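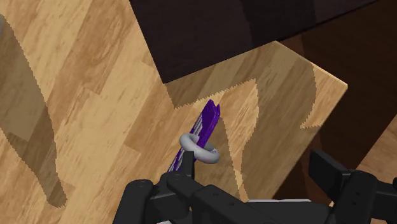

Comment savoir, en simulation, si un anneau est réellement enfilé sur une tige ?

Il faut tester si l'axe de la tige traverse le disque intérieur de l'anneau, puis vérifier que cette condition tient pendant plusieurs pas de temps. La distance entre les deux centres, que l'on trouve dans beaucoup de scripts, ne suffit pas.

Ce tutoriel détaille le test utilisé dans Nirkia pour la tâche d'enfilage, son écriture, ses réglages et la façon de le relire à partir des vues rendues. Il suppose que vous avez déjà une scène qui tourne, avec une pince, un anneau et une tige, et que vous savez lire la pose des objets à chaque pas.

Dernière mise à jour : 2019-02-24

Sommaire
Pourquoi la distance ne suffit pas
Ce qu'il faut récupérer dans le simulateur
Le test géométrique
Le filtre temporel
Contrôler le test sur les rendus
Résultats sur notre jeu d'épisodes
Problèmes fréquents

Pourquoi la distance ne suffit pas

La première version de notre script déclarait un succès quand le centre de l'anneau se trouvait à moins d'un certain seuil du centre de la tige. C'est rapide à écrire et cela donne une récompense continue, pratique pour l'apprentissage. Comme mesure finale, en revanche, le critère se trompe dans les deux sens.

Un anneau posé à plat contre le flanc de la tige peut avoir son centre très près d'elle sans que rien ne soit enfilé. À l'inverse, un anneau passé tout en haut de la tige est éloigné de son centre et compte comme un échec. Si vous resserrez le seuil, vous perdez de bons épisodes. Si vous le relâchez, vous acceptez des contacts latéraux. Une politique entraînée sur cette récompense apprend vite à plaquer l'anneau contre la tige et à ne plus bouger.

Ce qu'il faut récupérer dans le simulateur

À chaque pas, il faut quatre grandeurs exprimées dans le même repère (nous prenons le repère du monde) :

c : le centre de l'anneau
n : le vecteur unitaire normal au plan de l'anneau
a : l'extrémité basse de l'axe de la tige
b : l'extrémité haute de l'axe de la tige

Il faut aussi deux constantes du modèle, le grand rayon R du tore et le rayon r de sa section. Le rayon libre intérieur vaut R - r.

Attention à l'orientation de n. Selon l'outil avec lequel le tore a été exporté, l'axe de symétrie peut être l'axe y ou l'axe z local. Affichez le vecteur une fois dans la scène avant d'aller plus loin. Dans les modèles de la bibliothèque Drillside que nous utilisons, c'est l'axe z.

Pour la tige, ne prenez pas la boîte englobante alignée sur les axes du monde. Notre tige violette est souvent inclinée au moment intéressant, comme sur la vue en tête de page, et la boîte devient alors bien plus large que l'objet. Placez deux repères fixes dans le modèle, un à chaque bout, et lisez leur position. Si la tige se termine par deux petites pointes, comme la nôtre, mettez le repère haut entre les deux, à la hauteur de leur sommet.

Le test géométrique

On calcule d'abord de quel côté du plan de l'anneau se trouve chaque extrémité :

sa = produit scalaire de (a - c) et n
sb = produit scalaire de (b - c) et n

Si sa et sb ont le même signe, toute la tige est du même côté du plan. L'anneau n'est pas enfilé, on renvoie faux et on s'arrête là.

Si les signes sont opposés, l'axe coupe le plan en un point q :

t = sa / (sa - sb)
q = a + t * (b - a)

Reste à savoir si ce point tombe dans le trou :

d = norme de (q - c)
enfile = (d < R - r)

En Python, la fonction complète tient en quelques lignes :

def est_enfile(c, n, a, b, R, r):
 sa = np.dot(a - c, n)
 sb = np.dot(b - c, n)
 if sa * sb >= 0:
 return False
 t = sa / (sa - sb)
 q = a + t * (b - a)
 return np.linalg.norm(q - c) < R - r

Le signe de n n'a pas d'importance, puisque seuls comptent les signes relatifs de sa et sb. Il n'y a pas non plus de division par zéro à craindre : le cas où les deux valeurs sont nulles sort à la première condition.

Nous ajoutons une marge m le long de l'axe de la tige, pour ne pas compter un anneau qui coiffe à peine la pointe. Elle se mesure entre le point q et chacune des extrémités :

norme de (q - a) > m
norme de (q - b) > m

Chez nous m vaut 4 mm. La valeur dépend de l'épaisseur de l'anneau, et un tore plus gros demandera davantage. Si la base de la tige repose sur la planche et que l'anneau doit descendre jusqu'en bas, n'appliquez la marge qu'à l'extrémité haute.

Le filtre temporel

Un test instantané réagit aussi aux passages accidentels. Quand le moteur de contact laisse l'anneau s'enfoncer dans la tige pendant un pas ou deux, la fonction peut renvoyer vrai alors que l'objet va être repoussé vers l'extérieur au pas suivant.

La solution retenue est un compteur. Il augmente d'une unité à chaque pas où le test est vrai et retombe à zéro dès qu'il est faux. L'épisode est marqué comme réussi quand le compteur atteint 8.

compteur = compteur + 1 if est_enfile(c, n, a, b, R, r) else 0
succes = compteur >= 8

Ne cherchez pas à remplacer ce compteur par une moyenne glissante. Nous l'avons essayé, et deux traversées brèves rapprochées suffisaient à franchir le seuil.

Faut-il exiger que la pince ait lâché l'anneau ? Cela dépend de la consigne. Pour l'étape d'enfilage seule, nous ne le demandons pas. Pour la tâche complète, nous ajoutons une seconde condition sur l'absence de contact entre l'anneau et les deux doigts, avec son propre compteur. Enregistrez les deux résultats dans des colonnes séparées du journal, sinon vous ne saurez plus laquelle des deux étapes a échoué.

Contrôler le test sur les rendus

Un critère de succès écrit à partir des poses doit être relu sur des images au moins une fois. Nous enregistrons une vue au pas exact où le compteur atteint son seuil, puis nous la comparons à la valeur du journal.

Sur la vue en tête de page, l'anneau gris clair entoure la tige à peu près à mi-longueur, légèrement incliné. Il est nettement plus large qu'elle et on voit du vide entre les deux. Pour une configuration de ce genre, le point q doit se trouver vers le milieu du segment, donc t proche du milieu de son intervalle, et d doit rester inférieur au rayon libre. Si votre journal donne un t collé à l'une des extrémités alors que l'image montre un anneau à mi-longueur, vos repères de bout de tige sont mal placés.

Quelques précautions pour cette relecture :

Gardez la pince dans le champ. Le bout de doigt noir passe devant le bas de la tige, juste sous l'anneau, et c'est une zone où l'on a envie de vérifier les contacts. Enregistrez donc en plus une seconde vue, prise de côté.

Ne vous fiez pas aux ombres pour juger de la hauteur d'un objet. Leurs contours en dents de scie sur le bois ne permettent pas de mesurer quoi que ce soit. Si vous avez besoin de la hauteur, lisez-la dans la pose.

Choisissez des couleurs franches pour les objets de la tâche. Le violet saturé de la tige se détache bien du plateau en bois clair et des doigts noirs, et l'annotation va plus vite.

Pour l'annotation elle-même, nous passons par Samir, notre petit outil de tri. Il affiche la vue, cache la valeur calculée et attend une touche : enfilé, pas enfilé, indécidable. Cacher la valeur est important. Quand elle est affichée, l'annotateur a tendance à la suivre dans les cas douteux.

Résultats sur notre jeu d'épisodes

Le jeu contient 643 épisodes simulés, produits avec la même pince et le même couple anneau-tige, en changeant la position de départ de l'anneau et l'inclinaison de la tige. Tous ont été annotés à la main, puis passés dans les deux critères.

L'ancien critère de distance était en désaccord avec l'annotation sur 40 épisodes. La plupart étaient des anneaux appuyés contre le flanc de la tige et comptés à tort comme réussis. Les autres étaient des anneaux enfilés très haut et refusés.

Avec le test géométrique et le compteur, il reste 4 désaccords. Nous les avons repris un par un. Ils concernent tous des anneaux arrêtés près des pointes, dans la zone de marge, où l'annotateur avait répondu « enfilé » et le script l'inverse. Nous n'avons pas modifié la marge pour les rattraper, le jeu servant aussi à comparer des politiques entre elles.

Ces chiffres valent pour notre scène. Avec un anneau plus étroit, l'écart entre les deux critères sera sans doute moins marqué, car il y a moins de place pour les positions ambiguës. Nous ne l'avons pas mesuré.

Problèmes fréquents

Le test renvoie toujours faux. Dans presque tous les cas, n est pris sur le mauvais axe local. Vérifiez aussi que les rayons sont dans la même unité que les positions : beaucoup de modèles sont dessinés en millimètres et chargés en mètres.

Le test est vrai alors que l'anneau est dehors. Cherchez une mise à l'échelle appliquée au maillage et oubliée dans les constantes. Si R est trop grand dans le script, le disque accepté déborde de l'anneau visible.

Le compteur n'atteint jamais le seuil. Regardez si l'anneau vibre au contact de la tige. Réduire le pas de temps de la physique règle souvent le problème. Le seuil est exprimé en pas de contrôle, pas en pas de physique, et il ne change donc pas dans ce cas.

La tige est courbe ou coudée. Le segment unique ne convient plus. Découpez l'axe en plusieurs segments et comptez les traversées du disque : un nombre impair signifie que l'anneau est enfilé.

La version du script qui gère les tiges coudées est prévue pour June, nom de la prochaine branche de Nirkia. La page Wikimov consacrée aux tâches d'enfilage donne la liste des modèles compatibles avec la version actuelle.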